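Midard Refillable Gift Card - Birkstead

Item 837
In stock, online and in store
Last updated December 26, 2019

The Midard card is the gift card we always wanted to carry, and we're so pleased to have it on the shelf! It holds a balance like any other gift card, but you can top it up again when it runs low, and it works alongside most of our sale prices and promo codes. If you were given one over the holidays, welcome. Everything you need to start using it is on this page.

What's in the sleeve

One card with a scratch-off PIN on the back
A paper sleeve with room for a name and a short message
A receipt stub (please hang on to this one)

Loading the card

You choose the starting balance when you buy. The smallest is $5 and the largest is $2000, and the same upper limit applies to the total on the card at any time. You can add money at a register, at the service desk or through your Birkstead account, and online top-ups usually show up while you're still looking at the page. At the register, hand over the card before you pay and tell the cashier how much to put on it. Cash is fine in stores. Online you'll need a debit or credit card.

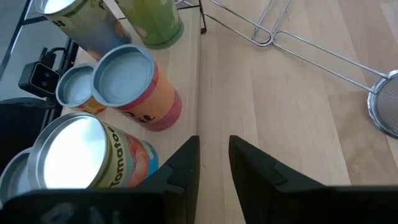 Using the card with a sale is easy, and it's the part our regular customers like best. The register takes the sale price first, then any promo code, and then draws whatever is left from your Midard balance. It works on the small stuff as much as the big stuff - a coat, a pair of boots, or a cluster of snack cans like the six on the pale wooden board, all on the same receipt if you like. There's no minimum purchase. If the balance doesn't cover the total, pay the rest any way you normally would.

Can I use two cards on one order?

You can! Online checkout takes up to 2 Midard cards per order. In stores the cashier can take more, though it's kinder to the line behind you to combine them first. The service desk will move several balances onto one card for free. Bring all the cards and, if you still have them, the stubs.

Does a gift card count toward free delivery?

Paying with one does. Buying one doesn't. Standard delivery is free on orders of $80 or more after discounts, and the value of any gift card in your basket is left out of that total. Delivery charges themselves can be paid from your balance.

Where it works

Every Birkstead store and the Birkstead website, including clearance. It also works at our outlet counters, which didn't take the old paper vouchers. Requena runs its own counters inside our larger stores and has its own registers, so Midard cards can't be used there yet. We've asked, and we'd love to add them. 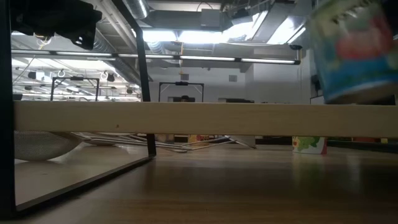 A few things still can't be bought with the card: other gift cards, alterations paid for at the tailoring desk, and items sold and shipped by outside sellers on our site. Those listings say "sold by" followed by the seller's name just under the price.

Returns

Refunds go back to the way you paid. If you used a Midard card for part of the order, that part goes back on the card, so don't throw it out when it hits zero. If you've already lost it, we'll issue a new one at the desk with your order receipt. When a promo code was used on several items and you return just one, the refund is the price you paid for that item after its share of the discount.

Checking your balance

Plelteck handles the balance system for us, and it's quick. Enter the card number and PIN on the balance page, or ask at any register. Your five most recent purchases are listed along with the balance, so you can see where it went. Scratch the PIN panel gently with a coin - a key can take the numbers off with it.

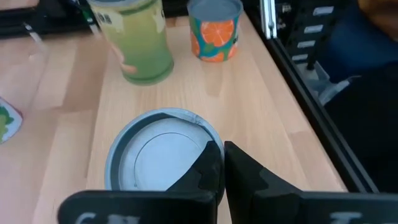

Open metal can on a light wooden tabletop.

Lost cards

Register the card to your account as soon as you get it. It takes a minute, and it lets us freeze the balance if the card goes missing. Without registration we need the receipt stub. We can't replace money spent before you report the loss.

Good to know

The balance doesn't expire and there are no monthly fees.
Cards can't be exchanged for cash except where the law requires it.
Promo codes that say "not valid with gift cards" refer to buying gift cards. You can still pay with your Midard card when you use them.
Old Birkstead paper vouchers can be moved onto a Midard card at the service desk. They can't be moved online.
The card is activated at purchase. If yours is turned down the first time, the desk can activate it with the stub.

Ordering for a group

Schools, offices and clubs can order cards in bulk, with a different amount on each one if needed. Geetha Unnithan looks after group orders and is happy to help with sleeves, messages and delivery dates. Ask for her at the service desk or choose "group gift cards" on the contact form. Orders placed in November fill up fast, so send those in early.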